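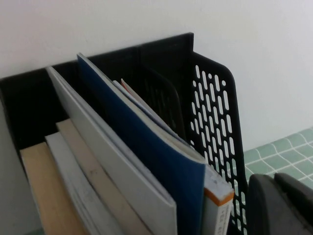 Subject: Re: Switching the shop's books over to Dondida before filing season
Date: 17 September 2024

I read the whole proposal twice and I'm still not sold. Quoting the parts I want to answer.

> We've been on Tidach for years and everyone on this list complains
> about it every February. Dondida costs $40 a month, does the
> quarterly estimates for you, and sorts your expenses into the right
> categories with no help. A shop my size would get back 59 hours a
> year. I moved my own books in one evening and I think the rest of
> us should go in together and get the group price.

Where does the 59 hours come from? I went looking and the only place I can find it is Dondida's own sales page, with no word on who was asked or what they were doing before. If they were keeping receipts in a shoebox, sure. I do my entry once a week with coffee and it takes less time than the coffee does. I'd have to be doing something very wrong to have 59 hours lying around to give back.

On the sorting. I ran the free trial on one old month of my own, one I'd already closed, so I knew what the answers should be. It put a van repair under office supplies and it counted a transfer between my two accounts as income. That transfer was $1,216. If I had trusted it, I'd have paid tax on my own money. Yes, there's a review screen where you can catch these. But if I have to read every line to catch them, I'm doing the same job I do now, only on somebody else's screen.

> The estimates feature alone is worth it. It tells you what to pay
> and when.

So does last year's return and a calendar. The trial gave me a number for the next quarter and would not show me how it got there. I clicked everything that could be clicked. I don't mind software doing arithmetic for me, but I'd like to see the arithmetic, and if I ever get a letter I can't answer it with "the program said so."

> There's also the accuracy guarantee, so there's really no risk.

Please read it. It's behind the small link at the foot of the pricing page. They cover penalties and interest up to $1,000, if the mistake was in their calculation and not in anything you entered or "confirmed." Pressing the green button on the review screen is confirming. I can't think of a mistake that would get past that wording, and the tax itself is on you either way.

Some of you will remember Prado. Same sort of pitch, same group price, and then the price went up the second year and the export came out as one giant file with the dates scrambled. I spent most of a February typing it back in by hand. So before I'd even think about this, I'd want to know:

What does the export look like, and has anyone opened it in something else?
Is the $40 fixed, and for how long?
What happens to our records if we stop paying?
Can our preparers at Hilska get into it, or do they have to buy their own seat?

I asked Dondida the first and third of those through their chat and got a link to the sales page both times.

I'm not defending Tidach. It's slow and the reports are ugly. It does let me download the whole ledger any day I like, and I know where its mistakes usually are.

If others want to go in, go ahead, and I'd like to hear how the January forms come out. Please don't count me toward the group number for now. And if the person who moved over in one evening would check their transfers for last month, I'd be curious what turns up.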